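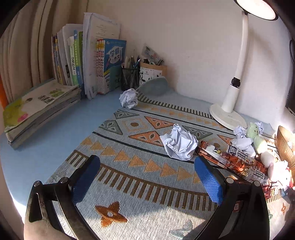 When do I sell the rest of the rapeseed? I sell it when the price at Mokberg stands above my own price for 3 days together, and not before.

I wrote this rule in my diary in spring, and tonight I read it again, because in September it is easy to forget what one decided with a calm head. The market opened lower this morning. By ten o'clock it had come back, at noon it was down again, and before the close somebody was buying in a hurry and we finished almost where we began. I looked at the screen too many times. From all this looking I have earned nothing, and the fence by the lower field is still not repaired.

The harvest is in, so at least I know what I have. The best field gave more than 39 tonnes in all, which for that stony piece of land I find very decent. One third I sold forward in winter to Velstead. At that time my brother-in-law told me I was selling too cheap, and in June he told me I had been clever. Now he doesn't mention it. One third went directly from the combine to the cooperative in Dernus, with a deduction for moisture that I still think was too big. The last third lies in the store and costs me a little every week.

In the afternoon I telephoned Kyu-ri Myung at Velstead. I like to speak with her because she doesn't pretend to know where the price will go. She said that the crushers are well covered until the new year and are in no hurry to buy from farmers. On the other side, the farmers are in no hurry to sell, so both wait and the trade is thin. In such a market, she said, one ship can move the price more than it should. I asked about palm oil, which has been rising. She answered that it helps a little, but the strong currency takes away the same amount again, and for me the sum is nought.

The currency is the part I understand the least. When I was young I thought that rapeseed was paid for according to how much rapeseed there was. Then I learned to follow the soya beans, later the crude oil, and now I should follow the central banks also. Han, who taught me bookkeeping for one winter, used to say that a farmer must know only two numbers, what the tonne has cost him and what the tonne will bring. I have the first one. Seed, fertiliser, diesel, spraying, the rent of the land, the drying, all of it is written down, and the total for that one field's fertiliser alone is 1,283. Last year I would have called this a mistake in the invoice.

I did the calculation for the storage again after supper. If I keep the seed until the end of January, the price must rise by thirteen for each tonne before I am better off than if I had sold today. This is possible. It happened two winters ago, and it did not happen last winter. I also have to think of the loan payment, which comes in November whether the price is good or bad.

One thing in my favour - the seed in the store is cool and dry. I pushed the long thermometer in at several places before dark and all the readings were nearly the same. No bad smell, no insects. I closed the door and put the tarpaulin against the gap, as they say rain for the night.

Today the price was over my own price at the close, but only just. So this is the first day. Tomorrow I will look once in the morning and once in the evening, and between these two I will do the fence. I must also ring Dernus about the moisture and ask for the slip with the second measurement.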